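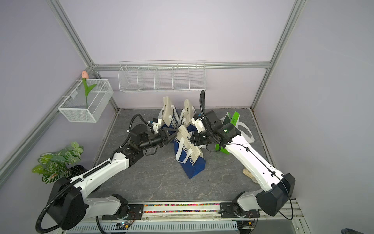
4. Reuse of carrier bags in the household

4.1 Where the bags are kept

In this section we report how the participating households store, sort and take out again the bags which they receive from shops. The material comes from the interviews and from the home visits described in Section 3. We remind the reader that a "bag" in our study means any carrier that was given or sold at the checkout, of paper or of plastic, and that bags bought as separate goods (for example, backpacks or trolley bags) were left out.

Almost all households in the sample keep a stock of used bags, and in almost all of them the stock has no owner. The person who brings a bag home is often a different person from the one who puts it away, and a third one may decide in the end that it is not good any more. This division makes the question "how many times do you use a bag?" very difficult to answer in an interview. When we put this question in the pilot round, the answers of two adults from the same home could differ by a factor of 5, and both adults were quite sure. For this reason we did not use self-reported counts in the final analysis, and worked instead with the marked bags.

The most common storage place was a kitchen drawer or the space under the sink. The second most common was a hook on the inside of a door. We found that the storage place matters more than we expected. Bags on a hook are seen every time the door is opened, and the one on top is taken first. Bags in a drawer are pressed together, and the person who looks for one must pull out several before finding a proper size. Cyprian Sowa, who carried out most of the home visits, noted that people frequently apologized for the drawer but never for the hook.

4.2 The marked bags

To follow single bags over time, we distributed 900 marked bags through the Ketero shops which agreed to take part. Each bag carried a short number printed on the bottom fold. Participants were asked to write this number in the diary each time the bag left the home, together with the purpose of the trip. The bags were not different from the usual ones in any other respect, and the customers paid the normal price for them.

We must mention one weakness of this procedure. A bag that is marked may be treated with more care than a bag that is not. Malinowski, in his earlier work on returnable jars, called this the "guest effect", and he proposed to drop the first weeks of the diary from the analysis. We followed his advice and removed the first 2 weeks for every household. The results with and without these weeks are not very different, but the curve is a little flatter when they are removed.

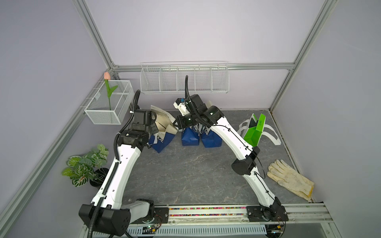
Figure 6. Cream-colored paper bag with dark blue bags.

The diaries show that the first trip after purchase is the critical moment. If a bag is taken out again once, it is likely to be taken out several more times. If it is not taken out in the first month, it usually remains in the stock until the stock is cleaned. The households cleaned the stock mostly before holidays or when moving furniture, and during such a cleaning the bags were judged very quickly, by look and by touch. Handles were the first thing checked. A bag with one weak handle was in most cases given a last task, such as carrying waste paper or old clothes, and after this it did not come back.

Paper bags followed a different path from plastic ones. They were kept for shorter periods, but inside the home they were used for more kinds of things. Participants named the sorting of paper waste, the protection of shelves, the wrapping of parcels and the ripening of fruit. Plastic bags went outside the home more often and were mostly used again for shopping. We do not think that one path is better than the other. A simple count of trips, however, will always make paper look worse, as the uses inside the home are not trips. Earlier studies which rely on trip counts should be read with this in mind.

4.3 Reasons for not taking a bag

When participants bought a new bag although they had a stock at home, we asked them to write the reason. The answers were coded by two of the authors (Ki and Calvo) independently, and the differences were discussed until agreement. The coding scheme had 17 categories at the beginning. Several of them were later joined together, as they were used only a few times.

The largest group of reasons concerns unplanned shopping. People stopped at the shop on the way from work, or they went for bread and came out with a week of groceries. The next group concerns forgetting in the strict sense: the shopping was planned, the bag was prepared, and it stayed on the chair. Only a small number of participants wrote that they found it unpleasant to carry an old bag, and this reason appeared mainly with gifts and with visits to relatives. One participant wrote that she would never bring a cake to her mother-in-law in a bag from a discount shop - this sentence was quoted many times in our project meetings.

The price of a new bag was almost never mentioned. This does not prove that price has no influence. It is possible that people do not write down a reason which seems too small or too obvious to them. In the Uter district, where the shops raised the price in March, the number of new bags in the diaries went down for some weeks and then returned close to the previous level. Our sample in this district is small and we prefer not to draw a strong conclusion from it.

4.4 Comparison between districts

The differences between districts were smaller than the differences between households in the same street. Pawlak suggested that the distance to the nearest shop could explain part of the variation, and we tested this with the walking time reported in the entry questionnaire. The relation is in the expected direction, that is, a longer walk goes together with more reuse, but it is weak. It becomes weaker still when car ownership is added to the model. Households with a car often keep a second stock of bags in the trunk, and this second stock was not fully covered by our diaries. We return to this problem in Section 5.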